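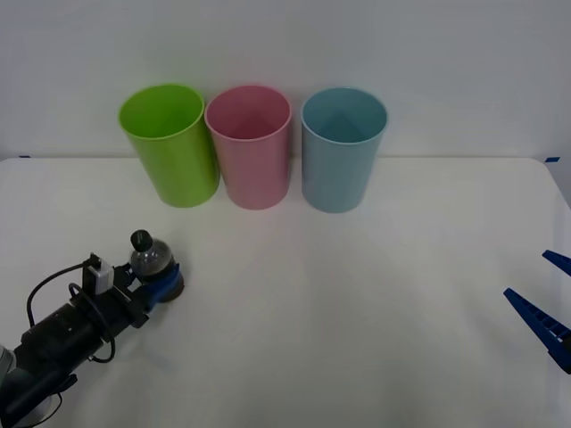 One user of the Fesex forum objected that the Flivo comparison says little about arms as such, as swapping the fingers changed the results more than swapping the controller did. The editors of the comparison later added a note agreeing with the point.

The Flivo comparison is a bench test of soft robot fingers, set up at the Enside workshop in October. It uses two arms at a white table, with plastic cups and a capped bottle among the test objects. Each set of fingers is given 200 tries at picking up an object, holding it upright for 10 seconds and setting it down again. A try fails if the object tips, slips or is let go early.

Views from beside the table are recorded along with close views from the wrist. The wrist view is used to judge where the fingers touch. 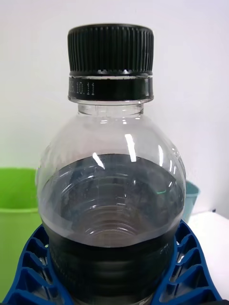
Lattice fingers bend around a round body and spread the load over a longer stretch of it. They need less exact placement than flat jaws, but they give way under a twisting load, so they are a poor choice for opening caps. Clear plastic is also hard for many depth cameras, and the test scores it separately from colored cups.

The Sial controller was used for the first 500 tries. It was then replaced by a later version, and results from the two are listed in separate tables. The full log has 535 entries, including tries stopped by hand.

See also: Soft gripper; Wrist camera; Grasp planning

Last edited 10/17/24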